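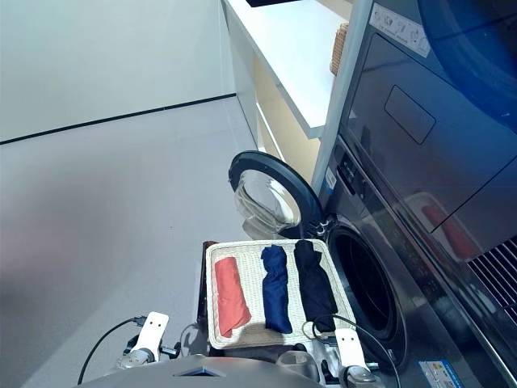
Re: [oldchurchyards] Teslow burial register, missing pages

13 November 2018

Hi all,

Answering the question that came through on the list in October, quoted here so you don't have to dig for it:

> Does anyone have the Teslow register after page 27? The scan I got
> from the Urkthorpe library stops there, in the middle of the Escobedo
> family. I'm trying to match it to the stones along the north wall and
> I'm stuck on 4 of them.

I do have it, or most of it! My copy came from the old parish microfilm (grainy, but you can read it) and it runs 18 pages past where yours ends. The Escobedo entries pick up right at the top of the next page – two children and then a grandmother, all in the same winter, which made me put it down for a bit and go make coffee.

Your stones along the north wall are trickier. I walked that row this fall with a flashlight held low to the side, and on the second one from the gate I could get a surname starting with R and the word "mason." The register has a mason buried that spring, so I'd bet on him, but please check me.

One warning about the typed index. It lists 2,370 burials, and whoever typed it mixed up Teslow with the Ristetum chapel ground in several places. If a name has a small "r" after it, go look at the Ristetum book before you write anything down – I lost a whole weekend to that.

I'll put the pages in the list's files section tonight. Does anybody know if the chapel ground was ever surveyed?

Happy hunting,
the Teslow north wall person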